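The Guest Room Question

Every February the same letter arrives in several versions, and this year's best came from Felista Masanja of Brendport, who wants to know how long a houseguest may stay before one is allowed to start vacuuming near them. Her brother-in-law came for a weekend. He has since had his mail forwarded.

I put this to our readers last month and got 256 replies, most of them from hosts and a few, rather brave, from guests.
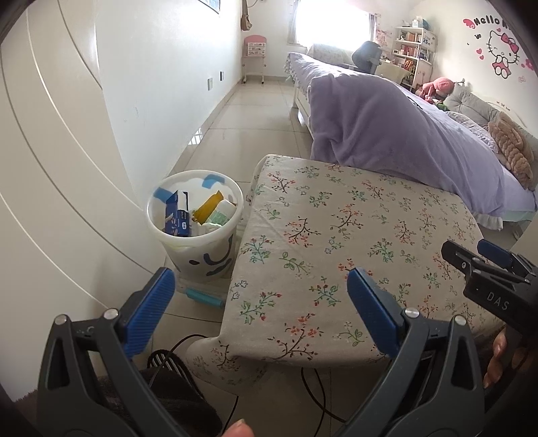

The hosts favor three nights. Waqas Orakzai allows four if the guest cooks, and two if the guest only talks about cooking. Huguette Pruvost keeps the spare pillows thin on purpose and reports excellent turnover. Several of you suggested getting a dog.

The guests would like it known that they can hear you sighing in the hallway. They also have views on towels (more), breakfast (later) and the thermostat, which one man in Nyamweya described as "a test of character." 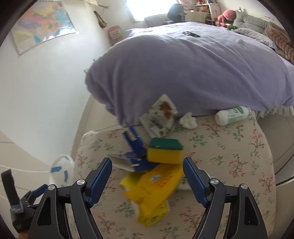 On the matter of stripping the bed before leaving, opinion is split and tempers are short. Naomi Nzioka strips hers and folds everything at the foot. Her sister calls this showing off. My own position is that you should offer, loudly, with your coat already on.

As for Felista, I suggested she name a day. She picked Thursday and told him over dinner. He said Thursday was fine, and asked what they were all doing on Friday.

Next month: borrowed casserole dishes, and whether a name on masking tape is legally binding. Letters to the usual address, please, and keep them under 300 words. Dindo Buenaventura, this means you.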